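Lista: normas-manipulacion
Asunto: Re: [normas-manipulacion] Revisión de dedos antes de cada sesión
Fecha: octubre de 2022

Hola a todos:

Contesto entre líneas al mensaje de Godinho sobre la hoja de comprobación.

> En el borrador de mayo, el punto 4 dice que los dedos de la pinza
> manual «deben estar en buen estado». Cada equipo lo entiende a su
> manera. ¿Ponemos un criterio o lo dejamos abierto?

Yo pondría un criterio. En Wonby trabajamos con esta redacción desde el verano y no ha dado problemas:

4.1 Los dos dedos llevan el mismo recubrimiento, o ninguno de los dos lo lleva.
4.2 La cinta o el acolchado con bordes levantados o deshilachados se cambia antes de grabar.
4.3 Se revisan los tornillos y los insertos roscados.
4.4 Cualquier cambio se anota con el número de sesión.

El 4.1 es el que más discusión trae. De las 1022 sesiones que repasamos, 57 tenían un dedo recubierto y el otro no, y en casi ninguna constaba en el registro. Mezclarlas con las demás sin avisar me parece mala práctica — el agarre cambia y luego no hay forma de separarlas. 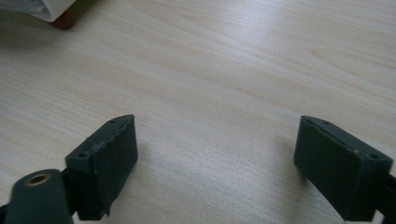

Pinza abierta sobre superficie de madera clara: punta izquierda con recubrimiento gastado, derecha sin él.

> ¿Y las sesiones antiguas? ¿Se descartan?

No. Propongo marcarlas como «dedos desiguales» y conservarlas. Quien las use decidirá.

Falta saber si Skornberg acepta el 4.4, porque su registro no tiene campo para eso. Si no hay objeciones, paso el texto al borrador común.

Saludos,
Wonby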